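Open Day at the Covari Robot Hall - Questions and Answers

When is the open day?
On July 6, 2025, from 10:00 to 16:00. The entrance is free, but please register, because we can take only 46 visitors in each group.

What will I see?
The main demonstration is bin picking. The robot must take mixed objects out of a metal bin, one after another.

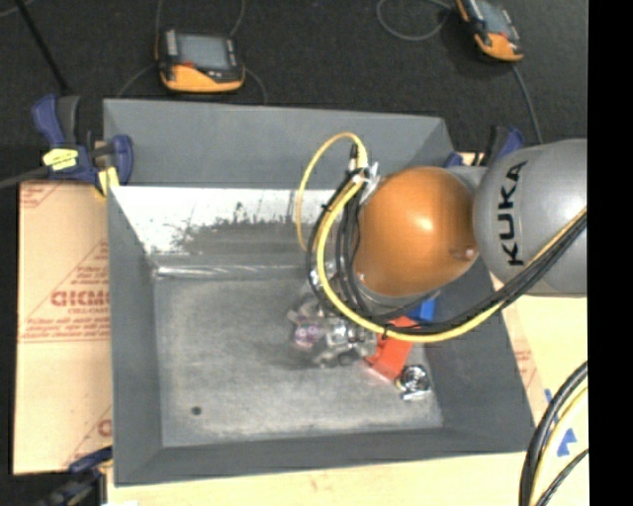
KUKA arm with its gripper down in the picking bin.

Can I bring children?
Yes, from the age of eight. They must stay with an adult behind the yellow line.

May I ask questions during the demonstration?
Of course. Ha-rang Yoo explains each step and answers in English or Korean - you can also write to her later.

How do I find the hall?
Take bus 19 to Drerwood and use entrance 2. Parking is possible on Morelli Street, but the places are few.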